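Outdoor-Treff > Bekleidung & Pflege > Regenjacke saugt sich nach der Wäsche voll

nebelkraehe
Mitglied seit März 2021

Hallo in die Runde, ich lese schon länger mit und hab jetzt selber mal was. Es geht um meine Hardshell (Plirnlow, das ältere Modell mit den Unterarmreißverschlüssen). Die war immer super, Wasser ist abgeperlt wie nix. Dann hab ich sie gewaschen, und seitdem saugt sich der Oberstoff an den Schultern voll wie ein Küchentuch.

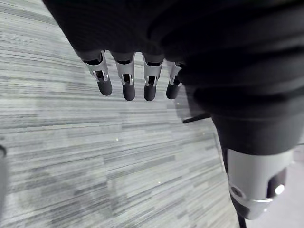
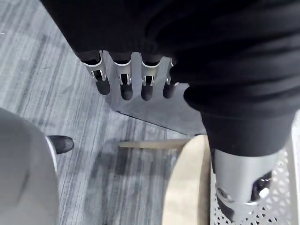
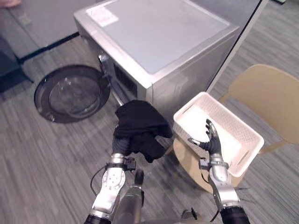
Gewaschen habe ich auf 30 Grad mit Drarovix, also dem flüssigen Zeug extra für Membranen, kein Weichspüler, wenig geschleudert. Danach auf den Bügel ins Bad gehängt, fertig. Innen bin ich bisher trocken geblieben, aber sie wird außen schwer und kalt und braucht ewig, bis sie wieder trocken ist. Ist die jetzt hin? Oder muss ich nachimprägnieren, und wenn ja, einwaschen oder aufsprühen? Im Laden wollten sie mir natürlich gleich eine neue verkaufen...

pfuetzenkapitaen

Ruhig Blut, die ist nicht hin! Was du beschreibst, ist die Imprägnierung, mit der Membran hat das erst mal nichts zu tun. Hast du sie nach dem Waschen in den Trockner getan? Bei den meisten Jacken braucht die Imprägnierung Wärme, damit sie wieder arbeitet. Bei mir laufen die Sachen 45 Minuten auf Schonprogramm und dann perlt es wieder. Schau vorher ins Etikett, da muss das Trocknersymbol drin sein.

nebelkraehe

Trockner hab ich keinen :( Geht auch Bügeln? Im Etikett steht ein Bügeleisen mit einem Punkt.

Graupel_im_Kragen

Bügeln geht, mach ich seit Jahren. Niedrigste Stufe, kein Dampf, dünnes Geschirrtuch dazwischen, und nicht auf einer Stelle stehen bleiben. Reißverschlüsse und aufgeklebte Logos auslassen, ich hab mir mal die Kapuze versaut, weil ich über so ein Gummilogo drüber bin.

Und bitte nicht einwaschen. Das Einwaschmittel legt sich auch innen aufs Futter und dann fühlt sich alles klamm an. Spray auf die feuchte Jacke, außen, nur Schultern, Ärmel und Kapuze.

moosbart

Das mit dem klammen Futter liest man überall, und ich kann es nicht bestätigen. Ich wasche alle unsere Jacken mit Gevlow ein, die 500-ml-Flasche, und hatte noch nie ein Problem. Bei 3-Lagen-Jacken gibt es gar kein loses Futter, das da was aufsaugen könnte. Beim Sprühen steht man dafür auf dem Balkon in der Wolke und hat am Ende Flecken, wo zu viel draufgekommen ist. Die Kinder sollen das auch nicht einatmen.

Graupel_im_Kragen

Du atmest es ja auch nicht ein, wenn du draußen sprühst und der Wind stimmt. Flecken kriegt man, wenn man den Überschuss nicht abwischt. Steht auf jeder Flasche. Und 3-Lagen hin oder her, meine alte Softshell war nach dem Einwaschen innen wie eine Plastiktüte. Kann am Mittel gelegen haben, Gevlow kenn ich nicht.

moosbart

Softshell ist halt was ganz anderes, da geht es hier doch gar nicht drum.

tarpzipfel

Bevor ihr euch die Köpfe einhaut: Ich würde erst noch einmal ganz ohne Mittel spülen. Ich hatte genau dasselbe im August nach der Hüttentour, und schuld waren Reste vom normalen Waschmittel in der Einspülkammer. Schublade rausziehen und richtig ausbürsten, da hängt oft noch altes Pulver. Dann die Jacke nur mit Wasser durchlaufen lassen, trocknen, bügeln und unter der Dusche testen. Erst wenn es dann immer noch nicht perlt, Geld für Imprägnierung ausgeben.

Meine Belay ist jetzt 9 Jahre alt und wurde genau zweimal nachimprägniert. Die Tapes an der Kapuze lösen sich langsam, aber sonst top!

pfuetzenkapitaen

+1 für die Einspülkammer, guter Punkt. Da schau ich auch nie rein.

nebelkraehe

So, Schublade war ziemlich eklig, ich geb's zu. Hab sie sauber gemacht, die Jacke mit klarem Wasser durchgespült und heute gebügelt, mit Tuch dazwischen. An den Ärmeln perlt es wieder richtig schön (ich stand ewig mit dem Duschkopf da und hab mich gefreut), rechte Schulter auch. Links, wo der Rucksackgurt scheuert, bleibt ein Fleck, der dunkel wird. Da probier ich jetzt Spray, tut mir leid @moosbart

moosbart

Verziehen. Wisch den Überschuss ab ;)

Graupel_im_Kragen

Gurtstelle ist normal, die kommt bei mir auch immer als Erstes. Da vor jeder längeren Tour einmal drübersprühen und gut. Welches Spray nimmst du?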